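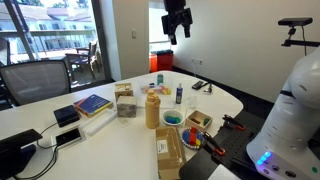
Tamás Kelemen

Household Management > Part Two: Small Things > Chapter 3

Chapter 3. Does Everything Need a Place?

"A place for everything" is the most repeated advice in home organizing and among the least tested. It sounds like a rule. In practice it is a hope, and this chapter treats it as one.

Take a table with a water bottle on it, a book, a phone, a glass, a spray bottle, a bowl of toy pieces and a plate of colorful blocks. The usual manual tells you to sort by type. Very well: the toy pieces are in a bowl, more blocks are on a plate with a blue rim, and two are in a small wooden tray. Are these one type or several? A parent would say one. A child halfway through a game might say three, and be cross if you tipped them together. Sorting by type assumes that somebody has already settled what the types are.

Sorting by use does little better. A glass and a bottle both have to do with drinking, but the glass goes back to a cupboard and the bottle may leave the house in a bag. The phone belongs wherever its owner is.

Then there is the open cardboard box. Boxes get credit they have not earned. Putting 40 objects into one clears a surface quickly, and the manuals count that as tidying. I would call it moving. Divya Rodrigues, whose household diaries we use again in Chapter 5, kept a carton marked "sort later" from one February to the next. She listed 702 items in her apartment that year and could say where almost 100 of them were without looking. The carton was no help with the rest.

Shops that sell storage have an obvious interest in the matter. The Skiltent catalog offers a divided tray for every drawer, and its claim that dividers save time comes with no figures at all. Treat such claims as you would any other sales talk.

We will ask three plainer questions in this chapter. Who uses the thing? How often? Who has to put it back? The third gets the most pages, as it is where most systems fail.

Before reading on, choose one crowded surface at home and write down what is on it. Leave everything where it is. You will need the list for Section 3.2.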